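Ticket: Clonen backup stops partway, error 132
Product: Clonen desktop, backing up to a Lovura storage box
Status: Open (waiting on customer)
Opened: 14th June

Hi there! I've been using Clonen for a couple of years to copy everything on my laptop over to the Lovura box in the hall closet, and until this month I never had to think about it. Now it starts fine, chugs along at a good speed, and then quits with "Error 132: destination not available." The folder I care about most has 3219 files in it (mostly scanned family letters and recipes, so please don't tell me to start over from scratch). It got to 964 the first time. I ran it again and it got a little further, and then the third time it barely got going at all.

What I've already tried:
Restarted the laptop.
Restarted the Lovura box, with the button and then by pulling the plug.
Updated Clonen to the newest version it would offer me.
Swore at it.

The box still shows up in my file browser after the error, so I don't get why Clonen thinks it's gone. I can open it and look at old files like nothing happened.

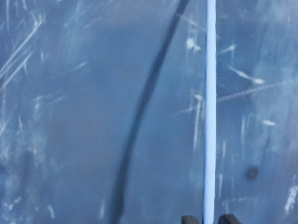

Lovura Support: Thanks for the details. If the box shows up again after the failure, it probably dropped off the network for a few seconds and came back. Can you check System, then Log, and look for any line that says "link down"? Please also tell us if the box is plugged straight into your router or goes through a switch.

Okay, so I found the log after much clicking (it's under Maintenance on mine, not System, you may want to fix your help page). And yes! There are "link down" lines all over it, each one followed by a "link up" a few seconds later. They match the times the backup died, to the minute.

It goes through a switch. The router is a Dobson and lives in the front room, then there's a long cable under the carpet to the closet, then a little cheap switch, then the box. I bought that switch when we moved to Pornlow in February and I've never changed a thing on it, mainly because I didn't know you could.
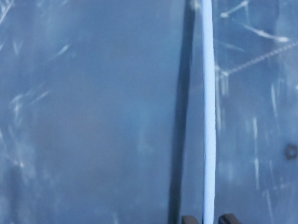
Pale blue rod over a scuffed blue surface.

I took the switch out and plugged the box directly into the long cable. Ran the backup again and went to make dinner. It got past the place where it usually quits and I was all ready to write you a thank-you note, and then 132 again. So I guess the switch is off the hook, or at least it isn't the only one to blame.

Something else I noticed – the drops come mostly when the box has been sitting idle for a while and then suddenly gets a lot to do. If I copy a few files over by hand first, to sort of wake it up, Clonen lasts longer. I went through the power settings and found one called "Reduce network power when idle." It was on. I don't remember turning it on, so maybe an update did it? I turned it off and saved, and the box made me log in all over again.

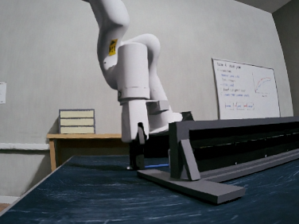
Update, next evening

Better! Not fixed, but a lot better. The backup ran for over an hour with no drops at all, which it hasn't done in weeks. Then there were two "link down" lines close together, and Clonen paused and picked up again on its own instead of giving up. I had changed its retry setting from 2 to 10 by then, so that may be why.

I also moved the box up one shelf, to get at the back of it, and found that the port clicks if you wiggle the plug. The little plastic tab on the plug has snapped off. I have no idea how long it's been like that.

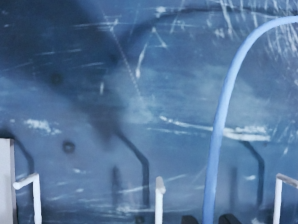 New network cable went in this morning, a short one from the box to the switch (I put the switch back). No "link down" lines so far, but I've only run the small folders. The old one had been bent hard around the edge of the shelf, practically folded, so I gave the new one plenty of slack and let it go in one big smooth curve, like the light-blue cable up there where it bends off to the right. The closet door still closes, just barely.

Two questions before I start the big folder. Does Clonen check the files it already copied before all this, or does it trust that they're fine because the names match? I'd hate to find out later that half of my grandmother's letters are blank. And is it safe to leave that idle power setting off for good? The box seems a bit warmer than it used to, but I may be imagining that, I've been touching it a lot.

I can send the full log if you want it. It's long. Please leave this ticket open until I've had one complete run of the big folder – I'll start it tonight and write back when it finishes or falls over.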